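Keeping Your Head (and Your Car) Together: Home Garage Tips for Roadside Trouble

I have been writing this column for the Plerkitgate newsletter long enough to know that the letters pile up after the first hard frost, and most of them are about cars that quit somewhere awkward. So I thought I would get ahead of December this year and put down the small habits that have served our household well, most of them picked up in the garage with a mug of something going cold on the bench.

Build the kit at the workbench, then carry it to the car

I like to lay everything out first where the light is good. A flashlight with fresh batteries, a reflective vest for each seat, two warning triangles, a pair of gloves you can really move your fingers in, a wool blanket, a bottle of water and a list of phone numbers on paper. Yes, on paper! Your phone is wonderful until it's dead, and hardly any of us know our own sister's number by heart anymore.

Pack the things you need first on top. The vest shouldn't be in the trunk at all if you can help it - tuck it in the door pocket or under the seat, so you can pull it on before you step out into traffic.

Practice with the triangles at home

My neighbor Marthinus Jacobs drove the Thaler road for years with a set of triangles still sealed in the plastic, and the night he needed them he stood on the shoulder trying to work out which leg folded which way. Take yours out in the driveway and unfold them until it feels easy. Then do it again with gloves on. If the feet are stiff, a little silicone spray and a few minutes of working them back and forth will usually loosen things up.

Give the small parts a home

Spare fuses, bulbs, valve caps and that odd little key for the wheel locks all love to disappear. An old tackle box does nicely, or a set of jars with the lids screwed to the underside of a shelf. I sort mine on a flat board before anything goes back in its box, and I label both the lid and the front, so it doesn't matter which way the box gets shoved onto the shelf.
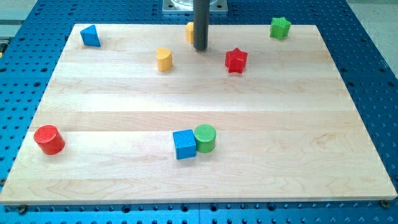

Keep a window tool within reach

A seat belt cutter with a glass punch costs very little, and it should live where the driver can get hold of it while still buckled in. The glove box is too far for a lot of people. I fixed ours to the side of the center console with a strip of heavy hook-and-loop tape, after wiping the plastic down with rubbing alcohol and letting it dry well. Read the package too, as many of these punches are meant for tempered glass and won't do much against laminated windows.

Write out a medical card

We have one in each visor, in big plain letters: name, medications, allergies, who to call. I printed ours on card stock and covered them with clear packing tape, folded over the edges to keep the damp out. When my aunt took a dizzy turn outside Grollach and had to pull over, the couple who stopped for her found the card right away and read it out to the dispatcher. Check the cards whenever a prescription changes, and put the date on the back.

Check the tires while you're out there

Keep a gauge on a hook by the garage door and you'll use it far more often. Check them cold, before the morning errands, and go by the sticker inside the driver's door. And don't forget the spare, poor thing. Mine had gone nearly flat by the time I thought to look at it.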